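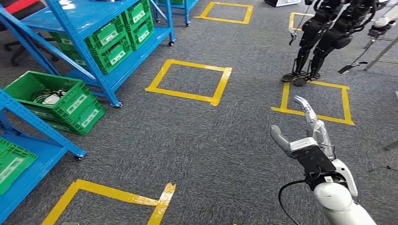

Vue depuis la tête du robot, bras droit tendu vers le carré de droite.

Suite des essais de désignation au sol. Le problème posé est simple à énoncer : à partir d'une seule vue de tête et de la configuration articulaire du bras, retrouver la zone visée par l'index. Les zones sont des carrés de ruban jaune collés sur la moquette.

La première version, Clastik, projetait le bout du doigt dans l'image et retenait le carré le plus proche en pixels. Sur 134 poses, elle en classait correctement 90. Les échecs se concentraient sur les poses où le doigt recouvre un coin de carré, parce que le contour extrait était alors ouvert et souvent rejeté.

La version actuelle procède autrement. Le rayon est tracé dans le repère du robot, de l'articulation de base de l'index vers son extrémité, puis coupé avec le plan du sol. Les carrés sont ajustés par quatre droites, ce qui tolère un côté masqué, un angle mal fermé ou un ruban déchiré. Même jeu de poses : 111 correctes.

Restent 23 erreurs. Dans 10 cas, le rayon est presque parallèle au sol et l'intersection part très loin ; un seuil sur l'angle suffirait à déclarer la pose indécidable. Pour les autres, je soupçonne l'étalonnage entre tête et épaule, que Pichit Jitpraphai propose de refaire en avril avec une mire plus grande.

Les jambes d'autres robots dans une zone ne gênent pas l'ajustement tant que deux côtés adjacents restent lisibles. Les montants bleus des étagères, eux, produisent encore quelques segments parasites avant le filtrage par couleur. Prochaine étape : remplacer le seuil de teinte fixe par un seuil estimé sur chaque image.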